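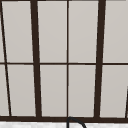
Carola Bauerfeind wrote in her comments on the first draft that a foundation should be judged at the end of a working day and that a reading taken ten minutes after application says very little. We agree, and the wear test was changed to follow her point. Readings are now taken at 30 minutes, four hours and nine hours.

4.2 Wear and shine under daily conditions

Two liquid foundations were compared. Tandska is a water-based product with a light feel and medium coverage. Riltex is a silicone-based product sold for oily skin, with fuller coverage. Both were bought in ordinary shops, in the shade closest to each person's own, and moved to plain pump bottles marked only with a number. Neither maker was told about the test.

Of the 180 people who signed up, 116 met the entry rules and 91 finished both weeks. Most of those who dropped out did so between the first and second week, when they had to stop using their own products for a second time. Six left after mild stinging around the nose, four of them on Riltex and two on Tandska. All six cleared up without treatment.

Each person wore one product for five days and the other for five days, with a break between. The order was set by draw. On every test day the face was washed with the same mild cleanser, left bare for 15 minutes, and then covered with two pumps of product spread by hand. No primer, powder or setting spray was allowed. People were asked to go about their day as usual and to write down exercise, meals outdoors and any time they blotted or touched up their face. Days with a touch-up were left out of the nine-hour results.

Shine was measured on the forehead and both cheeks with a small gloss meter. Coverage was scored from 0 to 10 by two trained raters, Dwayne Pruitt and Heike Wegener, who worked apart and did not know which bottle had been used. Their scores differed by more than one point on 962 of the face readings, and in those cases Valdir Cavalcanti gave a third score and the middle value was kept. 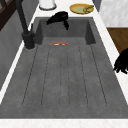
The third score was needed more often for the cheeks than for the forehead. Both raters put this down to redness showing through late in the day, which one tended to count as lost coverage and the other did not. The scoring sheet was reworded in January and the gap became smaller in the second half of the study.

Figure 3. Mean forehead shine at 30 minutes, four hours and nine hours, by product. Bars show the standard error. Days with a touch-up are included at the first two time points only.

As Figure 3 shows, the two products were close at 30 minutes. By four hours Riltex was clearly less shiny on the forehead, and the difference held at nine hours. On the cheeks there was no difference we could separate from chance. Coverage went the other way - Riltex started higher but lost more of its score over the day, mainly beside the nose and on the chin, and the two ended at nearly the same level.

People with dry skin preferred Tandska at every time point. Several wrote that Riltex felt tight after lunch. Among people with oily skin the choice was mixed, and it did not follow the meter readings closely. Some with low readings still described their face as greasy.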